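Home | Projects | Reports | Labs | Contact
Search this site Go

Lighting on Shared Work Surfaces in Juhász Hall

Project report, Building Services course, spring term

1. Background

Juhász Hall was refitted with LED panels two years before this project started. The old fluorescent fittings were removed and the new ones were hung from the same points, so the spacing of the luminaires was set by the earlier layout and not by a new lighting calculation. Students who work in the building in the evening have complained of tired eyes and of reflections on paper and screens. The building office had no measurements on file from after the refit.

The aim of the project was to measure the light level on the work surfaces, to compare it with the design value of 500 lux stated in the refit documents, and to find out how much the surface itself contributes to the complaints. Daylight was left out. A daylight study needs readings over a whole year, and the project ran for one term.

2. Terms used

Illuminance is the light arriving at a surface, measured in lux. Luminance is the light leaving a surface toward the eye, measured in candela per square meter. The two are linked by reflectance. A dark table and a white table under the same lamp have the same illuminance, but the white one has a much higher luminance.

Uniformity is the lowest illuminance in an area divided by the average over the same area. A low value means that some seats are much darker than others, even when the average looks acceptable.

3. Method

Illuminance was measured with a Fereck handheld meter borrowed from the physics store. The sensor was laid flat on the work surface, and the person taking the reading stood back at arm's length to keep their shadow off it. Readings were taken on a square grid, with extra points near the edges of the rooms. All readings were made after 9 p.m. in May with the blinds closed. The panels were switched on half an hour before the first reading to let the output settle.

In total 62 grid points were measured. Each point was read twice, on different evenings. Where the two readings differed by more than the stated error of the meter, a third was taken and the median was used.

Reflectance was estimated by the comparison method: a card of known reflectance is placed on the surface, the luminance of the card and of the surface next to it is read from the same angle, and the ratio gives the unknown value. This works well on matte surfaces and less well on glossy ones, where a change in viewing angle changes the result.

The rooms were modeled in Priltuser, the lighting program used in the course. The Groko panels were entered from the photometric file supplied with the refit documents. Wall and ceiling reflectances were taken from the paint schedule.

4. Work surfaces

The furniture in the hall was bought at different times. The older reading rooms have brown tables, and the ground floor workrooms have white ones. Both kinds were included in the survey, and the grid was laid out in the same way for each.

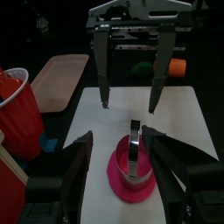

Figure 1. White tabletop in a ground floor workroom.

The white tops gave the higher reflectance, as expected. The repeat readings on them were also more scattered than on the brown tops. Part of the scatter comes from the angle of the luminance meter, which was held by hand. A tripod would have removed this source of error but was not available during the evening sessions.

5. Results

The highest average illuminance was 570 lux, in the larger ground floor workroom. The reading rooms on the upper floor were all below the design value. The shortfall was greatest along the window wall, where the old layout leaves a wide gap between the last row of panels and the glass. By day this gap is of little importance. After dark the same seats are the dimmest in the room.

Uniformity was acceptable in the workrooms and poor in the reading rooms. The Priltuser model showed the same pattern but predicted higher values throughout. The likely cause is the maintenance factor, which was left at the program's default – dust on the panel covers was not modeled separately.

Luminance contrast between paper and table was highest on the brown tops. On the white tops the contrast was low, but bright reflections of the panels were noted from several seating positions. Moving the chair a short distance to the side removed the reflection in most cases.

6. Discussion

The complaints do not seem to have a single cause. In the reading rooms the light level is low near the windows and the tables are dark, so white paper stands out strongly against its surroundings. In the workrooms there is enough light, and the problem is reflected glare from overhead. Raising the output of all panels would help the first group of rooms and make the second worse.

A separate switching circuit for the window row was considered. The refit drawings show that the wiring for this is already present in the upper floor ceiling, although it was never connected at the panel board. We could not confirm this on site.

7. Recommendations

Add one row of panels on the window side of each upper floor reading room. In the workrooms, turn the tables so that the panels run parallel to the line of sight and lie to either side of the seat. Clean the panel covers before any further readings are made.

8. Limits of the work

The meter was last calibrated before the refit. Only horizontal illuminance was measured, and the light on vertical surfaces such as whiteboards and shelving was not included. The complaints were taken from the building office log, and no survey of users was carried out. The grid readings and the Priltuser files are stored in the course folder.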